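Glare on wall panels beside a doorway
Interiors and Fit-out > Lighting and Surfaces

greyline_fitout
Posted 26 April 2024
Level 2 corridor, Irkmont building. Grey painted wall with a row of pale panels fixed flat to it, finishing just short of an opening into the next room. The panels went up in February. The largest one picks up a hot spot near its top centre that wipes out anything on the face, and some of the light ends up on the paint above it. The narrower one beside it is a bit lighter and easier to read. Panels are from Ciltard, sold as low sheen. The data sheet gives 9 gloss units at 60 degrees.

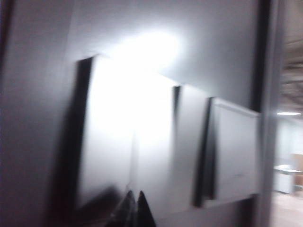
Wall paint is a low-sheen acrylic and I have no complaint about it at normal viewing height. What I need to know is whether to treat the panel faces or move the light. Budget for the lot is $2,000 including labour. I would prefer not to take the panels down, as they are on concealed clips and the plasterboard behind is not great.

sill_and_reveal
Move the light. A 60 degree gloss figure tells you very little about a corridor, where most of your viewing is at a grazing angle. Ask Ciltard for the 85 degree reading. I've had panels that measured matt at 60 and behaved like a whiteboard at 85.

mullion31
Disagree. Moving a fitting in a finished ceiling means an electrician, a patch and a repaint, and the reflection then turns up on the next panel along. Matt film on the large one is a morning's work. Leave the others.

sill_and_reveal
Film on one panel in a row gives you a visible mismatch. The OP already says the neighbour is a different grey. Do you want a third tone in there?

mullion31
They are different tones now and the complaint was about the glare.

greyline_fitout
No 85 degree figure on the sheet. I've emailed for it. Film is possible, but the panels get wiped down with a quat cleaner and I'd want something that survives it.

tapered_edge
Before spending anything, work out which source it is. Switch the fittings off one at a time and stand in the same spot each time, marked with tape. Then do it again after dark. If the hot spot weakens at night with every fitting on, part of it is daylight from the room past the opening and moving a downlight will achieve very little.

Also check the panels are plumb. A couple of millimetres out at the bottom clip will shift a reflection a long way up the face.

greyline_fitout
Good point on the clips. Will put a level on them.

While I'm at it, the same trouble exists on the large light blue panel beside the metal post. The glare is worse there if anything, a cold white patch across the upper part, and it competes with the view left of the post towards the dark end, where the small green light is. I'd like to fix both under one order.

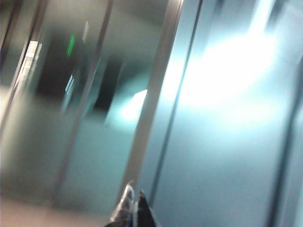
Page 2 of 2

sill_and_reveal
I would not do those under one order. The blue one is a separate problem. A smooth surface that size will mirror whatever is opposite, and the post next to it makes the edge of the reflection more obvious. Dusted film to the upper portion, or leave it alone.

mullion31
So film is fine on the blue one and wrong on the white one?

sill_and_reveal
Yes. The blue one isn't sitting in a row of near matches.

tapered_edge
If the green light is part of your exit signage, check sightlines before any film goes on anything you look through to see it. That one is a question for your certifier. It should be settled before you order.

greyline_fitout
Noted. Quote from Nasari for matt film, supply and install, both locations, comes in under the budget. Abdel Rahman Electrical want a site visit before they price moving a fitting. Nasari say their film tolerates quats but wouldn't put a number of cycles on it.

mullion31
Ask for an offcut. Stick it on a spare bit of panel, wipe it with your cleaner at working dilution every day for a fortnight and look at the edges. The edges go first.

tapered_edge
Seconded. And do the switching test in the meantime, it costs you an hour.

greyline_fitout
Offcut requested. Level says the large panel leans out at the top by 2 mm over its height, the others are fine. Will pack the bottom clip first and recheck the hot spot before anything gets stuck to it.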